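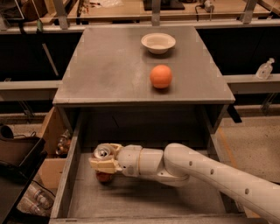 Abb. 1: Graue Ablage mit kleiner weißer Schale

Startseite Institut Studium Projekte Downloads Kontakt

Suchbegriff eingeben Suchen

Gleichmäßiges Tempo im 3000-Meter-Lauf: Wirkt ein akustisches Signal?

Projektbericht im Modul Trainingslehre II
Abgabe: 23/06/2025

1. Ausgangslage

Der Lauf über 3000 Meter gehört bei der Laufgruppe Rarna seit mehreren Jahren zum Frühjahrstest. Das Problem ist immer das gleiche. Die meisten Läuferinnen und Läufer beginnen zu schnell, verlieren in der Mitte viel Zeit und finden erst auf der letzten Runde wieder Kraft. In der Literatur wird dieser Verlauf oft beschrieben, besonders bei Personen mit wenig Wettkampferfahrung. Für unser Projekt haben wir deshalb die Frage gewählt, ob ein einfaches Tonsignal das Tempo gleichmäßiger machen kann.

Die Frage klingt klein, aber sie ist für den Verein praktisch. Eine Uhr mit Satellitenmessung besitzen nicht alle, und auf der Bahn sind die Werte solcher Uhren nach unserer Erfahrung ungenau. Ein Lautsprecher am Rand der Bahn ist dagegen vorhanden.

2. Teilnehmende und Ort

Alle Läufe fanden auf der Bahn in Danthorpe statt. Sie hat einen Kunststoffbelag und wurde vor kurzer Zeit neu markiert. An dem Projekt nahmen Erwachsene aus der Laufgruppe teil, die mindestens einmal in der Woche trainieren. Wer in den letzten Monaten verletzt war, wurde nicht aufgenommen. Die Teilnahme war freiwillig und konnte jederzeit beendet werden.

Wir haben 2 Gruppen gebildet. Die Gruppe A lief zuerst ohne Signal und danach mit Signal, die Gruppe B in umgekehrter Reihenfolge. Auf diese Weise wollten wir vermeiden, dass eine bessere Form am Ende des Monats als Wirkung des Signals erscheint.
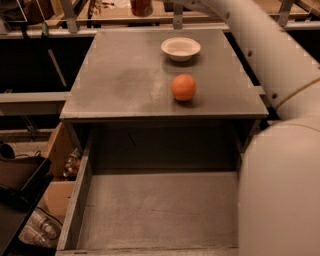 Zwischen den beiden Läufen lag eine Pause, in der nur leicht trainiert wurde. Den Trainingsplan für diese Zeit hat die Gruppe selbst geschrieben und wir haben ihn nur gelesen. Rückblickend wäre eine genauere Vorgabe besser gewesen, denn einige haben in dieser Zeit an einem Volkslauf teilgenommen, und das erfuhren wir erst nachher.

3. Durchführung

Alle 100 Meter stand auf der Innenseite der Bahn eine kleine Markierung. Beim Lauf mit Signal ertönte ein kurzer Ton, und im Moment des Tones sollte man sich auf der Höhe einer Markierung befinden. Das Zieltempo wurde für jede Person einzeln aus der Zeit des letzten Tests berechnet. Darum konnten immer nur Personen mit ähnlichem Zieltempo zusammen starten. Das hat den Ablauf stark verlängert, was wir in der Planung nicht genug berücksichtigt hatten.

Die Töne wurden mit dem Programm Esar erzeugt. Die Bedienung ist einfach, man gibt Strecke und Zielzeit ein und bekommt eine Tondatei. Die Zwischenzeiten haben wir mit der Hand gestoppt und in ein Formular geschrieben. Als Maß für die Gleichmäßigkeit diente uns die Abweichung jeder Teilstrecke vom eigenen Durchschnittstempo. Nach dem Lauf sollten alle auf einer Skala angeben, wie anstrengend sie ihn empfunden haben.

Das Wetter war im Mai leider wechselhaft. Bei einem Termin gab es auf der Gegengeraden starken Wind. Wir haben diesen Termin nicht gestrichen, aber die Werte in der Auswertung besonders gekennzeichnet.

4. Ergebnisse

Bei 70 Prozent der Teilnehmenden war das Tempo mit Signal gleichmäßiger als ohne Signal. Der Unterschied zeigte sich vor allem auf der ersten Runde. Ohne Signal lag sie bei fast allen deutlich über dem eigenen Durchschnittstempo, mit Signal kaum noch. In der Mitte des Laufes war der Unterschied kleiner. Auf der letzten Runde hörten viele nicht mehr auf den Ton und liefen so schnell, wie es noch ging. Das war erlaubt.

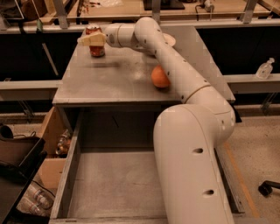
Die Endzeiten wurden durch das Signal nicht eindeutig besser. Manche verbesserten sich, andere liefen etwas langsamer und fanden den Lauf trotzdem angenehmer. Bei der empfundenen Anstrengung gab es einen leichten Vorteil für den Lauf mit Signal, aber die Angaben streuen so stark, dass wir daraus keinen Schluss ziehen möchten. Zwischen Gruppe A und Gruppe B fanden wir bei der Gleichmäßigkeit keinen Unterschied, der für uns bedeutsam war.

Auffällig ist noch ein anderer Punkt. Wer schon beim Lauf ohne Signal ein ruhiges Tempo hatte, wurde durch den Ton eher gestört. Bei diesen Personen wechselte das Tempo öfter, vermutlich weil sie jede kleine Abweichung sofort korrigieren wollten.

5. Diskussion

Unser Ergebnis spricht dafür, das Signal im Training zu verwenden, vor allem für Personen, die zu schnell beginnen. Ob der Effekt bleibt, wenn das Signal später fehlt, können wir nicht sagen. Dazu wäre ein dritter Lauf nötig gewesen, und dafür reichte das Semester nicht aus.

Das Stoppen mit der Hand ist eine Schwäche der Arbeit. Auf kurzen Teilstrecken fällt ein Messfehler stark ins Gewicht. Lichtschranken der Firma Upadhyay hätten wir am Institut ausleihen können, sie waren jedoch an den geplanten Terminen schon reserviert. Wir empfehlen einer späteren Gruppe, die Reservierung früh zu machen.

Die Abstände zwischen den Tönen waren außerdem über den ganzen Lauf gleich. In der Rückmeldung nach dem letzten Termin wurde das auch kritisiert.
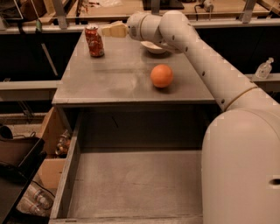 Der Ton sei am Anfang eine gute Bremse, hieß es dort, aber nach der Hälfte höre man ihn nur noch als Druck, und lieber hätte man ihn einmal pro Runde statt bei jeder Markierung. Diesen Vorschlag halten wir für sinnvoll. In Esar lässt sich der Abstand der Signale frei einstellen, ein Vergleich von beiden Varianten wäre also ohne großen Aufwand möglich.

6. Material

Die Formulare für die Zwischenzeiten und die Tondateien liegen im Projektordner des Moduls. Die Werte vom Termin mit Wind stehen in einer eigenen Tabelle.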